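Progress report to Vestergaard – bedroom food sorting sessions, Geltside

January 26, 2019

Hello all, and sorry this one's a bit longer than the December report. There's been plenty going on and I've been saving it up!

First the headline. The Geltside flat is up and running, the fruit and veg work has properly started, and we've spent £332 of the money you gave us for this part. That covers the plates, the tray, the plastic sheeting and all the food so far. I've still got £123 put by for fresh stuff in the next stretch, and I think that'll do us nicely if I keep going to the market late in the day.

You asked last time why we wanted a bedroom when the Vanetlow place has a perfectly good kitchen. Mostly it's that the kitchen was all hard flat worktops, and everything we put down stayed exactly where we put it. A duvet is another matter. It has lumps and dips, it gives when you lean on it, and an apple that was upright a moment ago can have its own ideas. The task is the everyday one of getting food sorted onto plates and a tray, and people do that on beds and sofas and floors all the time (I certainly do). So we laid a big sheet of pink plastic over the lavender-grey duvet and got on with it.
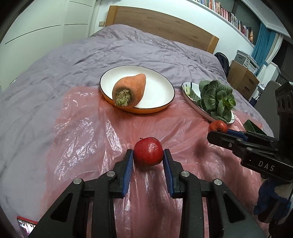

The plastic has been the best and worst buy of the lot. It keeps juice off the bedding, which pleased the landlord no end, but it crinkles up the moment you look at it and it throws the light back in white streaks. I tried smoothing it flat before each session and gave up. I'd like to leave it as it is, creases and all, unless you feel strongly. A matt sheet would cost a bit more and I could get one out of the £123 if you want to compare the two.

On the food itself. I went for whole things you can recognise at a glance, and a good spread of sizes – apples, oranges, tangerines, plums, small red tomatoes, grapes, a big carrot, and a head of bok choy for something leafy. The red apples and the tomatoes are close enough in colour to be a decent test of anybody's attention. The half orange was an afterthought, and I'm glad we did it, although a cut orange doesn't last. Grapes are fiddly. I'd cut down on grapes.

The plates are white ones, including some with an orange rim, and the tray is a shiny green one with gold Chinese lettering. It has raised edges, so once fruit is in it, it stays in, and that makes the tray a much calmer place to work than the bed.
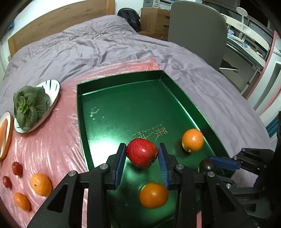
We did wonder about clearing the rest of the room. There's a dresser, an office chair and a desk with a lamp, and a backpack on the far end of the bed, and after a bit of back and forth we left the lot. It's a bedroom, it ought to look like one. The only thing I'd change is the lamp, which I'd like to try both on and off at different times of day.

Now for what hasn't gone so well. We lost 2 sessions in December to the heating, and I had to throw out most of a bag of plums that went soft while we waited. I've since stopped buying for the whole week in one go. Our delivery from Grarkar also came short, with no second tray in it, so everything on the tray side of the plan has been done with the green one. They've promised a replacement and I'm chasing. Until it turns up, please read the tray results as one-tray results.
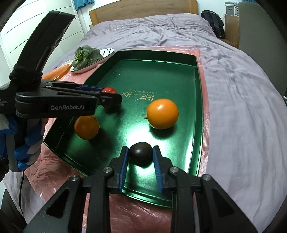

Plums are a nice size, by the way, and I'd happily buy more of them. They're small enough to roll but big enough to get a proper hold of, and the dark skin looks very smart next to an orange.

For the next stretch I'd like to do three things. More mixed layouts, with some food on the sheet and some already plated. More veg, since fruit has rather taken over (my fault, I do the shopping). And a proper go at clearing up at the end, with everything off the bed and the sheet folded away, which we've always done in a rush so far. I've pencilled in 7 sessions and the flat is booked for all of them.

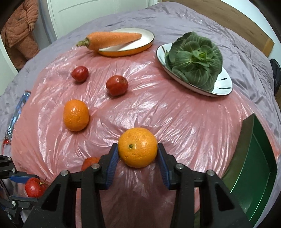

Oranges, tomatoes and an apple out on the pink sheet, with the carrot on its plate.

Receipts are in the usual folder, apart from one market stall that doesn't do them, so I've written that one up by hand. If you could let me know about the matt sheet before I next go shopping, that would be a great help. Thanks again for backing this, and do come and see the flat if you're passing Geltside!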